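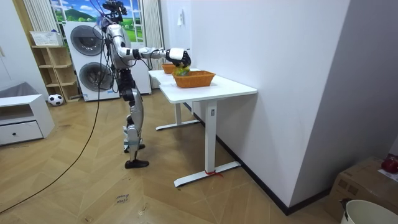
Puston desk, white, six months in

I bought the Puston because it was the plainest desk in the shop and I was tired of looking at desks. White rectangle on top, two white T-shaped legs, flat foot bars. It went together in 43 minutes, most of them spent reading page 5 upside down.

The good: it doesn't wobble, even when Lawal leans on it to tell me something about his boiler. The foot bars sit flat on a herringbone floor, which my last desk considered beneath it. Wipes clean with a damp cloth.

The less good: white shows everything. Tea, pencil, a single crumb from May. The foot bars are also at perfect toe height, and I say that as someone with fewer good toes than I had in the spring. There's no drawer either, so I keep two orange woven baskets on top and call it storage. The big shallow one takes anything you put down in a hurry. The small one lives at the far end and holds whatever I've given up on.

Would I buy it again? Yes, in grey.

Four stars. Nneka Okeke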